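Day-trip route for Sastport loads out of order, and the pottery walk disappears past stop 6
Rameo trip planner – Help board – Routes and Saved Trips
Status: Solved 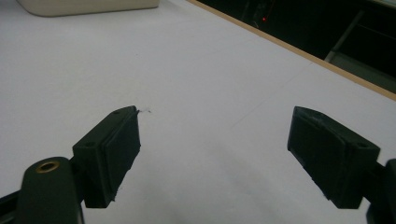
Omar Hattar
Quick one before you write up the rest of it: are you opening the Sastport route from the Saved tab, or from a link somebody sent you? Those two behave differently on my phone, and it would help to know which one you've got. Also, does the list go wrong as soon as it opens, or only after you tap Start?

Ilgın Türkmen
Saved tab! I made the route myself, so no link involved. Let me put down the whole thing properly, because I've been at it since breakfast and I have notes.

What I'm trying to do: a Saturday-style ramble through Sastport, which if you haven't been is a wonderful little river town with an upper street and a lower street and a long flight of steps between them. Upper street is antiques, lower street is makers – potters, a weaver, a man who carves spoons, a printmaker with the loveliest window in the county. I've put together a route with 14 stops, starting at the parking lot by the old Dunstan mill and ending at the pie counter on Ferry Lane, and I want to share it with my sister and her kids so we can all follow along.

What happens: I open the route and the first six stops are right. After that the lower street is just gone from the list. The pins are still on the map, every one of them, but the list jumps from the clock shop straight to pie. (I do love pie, but I'd like to earn it.) If I tap Start, the stops that are left get shuffled so that I'm sent down the steps, back up the steps, and down again.

What I've tried so far:
Closed the app and opened it again. Same.
Restarted the phone. Same.
Deleted the pie counter and added it back. It came back as the first stop, so now we begin with pie.
Turned off "Shortest walk." The shuffling stopped! The missing stops are still missing.

App is up to date as of this morning. Phone has plenty of room on it.

Omar Hattar
That's a great set of notes, thank you. Turning off "Shortest walk" was the right move, so leave it off for now. It sorts by straight-line distance and knows nothing about stairs, and in a town on a bluff it'll always do something silly. I ran into the same thing on a garden tour once and went up the same hill three times.

For the missing stops, could you try these in order and tell me where it changes?

1. Open the route, tap the three dots, choose Edit stops. Do you see the lower street shops there?
2. Still in Edit, look at the little clock next to each stop. Is any of them gray?
3. Go to Settings, then Trips, and read me what it says under Visiting hours.

Ilgın Türkmen
Ooh, okay, this is interesting.

1. Yes! They're all there in Edit. The potters, the weaver, spoons, prints, the yarn shop, everything.
2. Gray clocks on every single one of the lower street shops. The antique shops up top have blue clocks. Pie has a blue clock.
3. It says "Hide places with no hours."

Is that it? Is it really that simple?

Omar Hattar
That's most of it, I think. A gray clock means the planner has no opening hours for that place. With "Hide places with no hours" turned on, those stops stay on the map and in Edit but drop out of the list you walk from. Small studios very often don't have hours on file because they open when the maker's in.

Switch that setting to "Show all places," then pull down on the route to refresh it.

Ilgın Treatment note from the help board: steps below were copied into the pinned thread on missing stops.

Ilgın Türkmen
Switched it, pulled down, and THERE they are! The whole lower street came back, in the order I put them in. I may have cheered in the kitchen.

Two things are left over. The pie counter is still at the top, and when I drag it to the bottom it slides back up after a second or so. And the weaver is on there twice now, once as "Irkix" and once as "Irkix Weaving Studio." I only ever added her once. The walk between the two is given as 3 minutes, so it thinks they're separate buildings.

Omar Hattar
Let's do the pie first. When you deleted it and added it back, did you use the plus sign at the top of the screen or the one at the bottom of the list? The top one adds a place as your starting point and pins it there. You'll see a small flag beside the name. Tap the flag once to unpin it, then drag.

For the double weaver, tap each one and look at the address. My guess is that one is the studio and the other is an old entry from before a move.

Ilgın Türkmen
Flag! Yes, tiny little flag, I'd taken it for part of the icon. Tapped it, dragged pie down to the bottom, and it stays put. The mill parking lot is first again, as it should be.

You're right about the weaver too. One address is 157 Lower Street, and that's the real one – I was there in March and bought a table runner in the most glorious rust and cream stripe. The other is up the hill, and I remember her telling me she used to share a room up there before she got her own place. So the old entry must have been hidden with the rest, and it popped up once the setting changed. I do wonder how it got into my route, though.

Omar Hattar
Did you use "Add nearby makers" at any point? It grabs everything tagged as a craft shop inside the circle you draw, old entries and all.

Ilgın Türkmen
I did, right at the start, and it's such a good feature that I forgot I'd used it. I drew a big generous circle and then took out the ones I didn't want. The old Irkix entry would have been hidden from me by then, so I never saw it to remove it. Mystery solved!

Removing it now. Swipe left, Remove stop. Gone.

Should I report the old address somewhere, so other people don't climb the hill for nothing?

Omar Hattar
Please do. Before you remove a place you can tap it, scroll down to "Something's wrong here," and pick "Moved or closed." Since you've already taken it out of the route, search for it by name on the map and you'll get the same page. Put the new address in the notes box. Those go to whoever looks after the town's listings, and they tend to be quick with the small towns.

While you're there, you can add hours to the gray-clock shops if you happen to know them. "By chance or by appointment" is one of the choices, and it turns the clock blue.

Ilgın Türkmen
Reported, with the new address. I've also done "by chance or by appointment" for the spoon carver and one of the potters, as both have it painted on the door. I'll ask the others when I'm there and fill them in that evening.

Last test, sharing. I sent the route to my sister and she sees every stop except the lower street. I'm guessing she has to change the same setting on her end?

Omar Hattar
She does, yes. The hours setting belongs to each phone and doesn't travel with the route. Settings, Trips, Visiting hours, "Show all places," and then refresh. If she opened your link before you moved the pie, have her open it a second time so she gets the new order.

Ilgın Türkmen
She's got it! All of it, right order, pie last. Her youngest has already picked the printmaker as favorite on the strength of the window photo alone.

Thank you so much for this, I'd nearly gone back to a paper map and a pencil. Going to put it together in one spot for the next person:

Stops on the map but not in the list: Settings, Trips, Visiting hours, choose "Show all places," refresh the route.
Stops shuffled after tapping Start: turn off "Shortest walk."
A stop that won't leave the top: tap the flag to unpin it.
A shop listed twice: compare addresses, report the old one, then remove it.
Shared route looks short on someone else's phone: they need to change Visiting hours too.

Marking this solved. If anyone on here is heading to Sastport, go down to the lower street first while your legs are fresh, and leave room in your bag. The yarn shop has a bargain basket by the register and I have never once got past it.

Omar Hattar
Glad it's working! I've saved a copy of your route for myself. Does the clock shop do repairs, or is it only sales? I have a mantel clock that stops every night at ten past two.

Ilgın Türkmen
Repairs too, in the back room. Ring the bell on the counter and give him a minute to come up front.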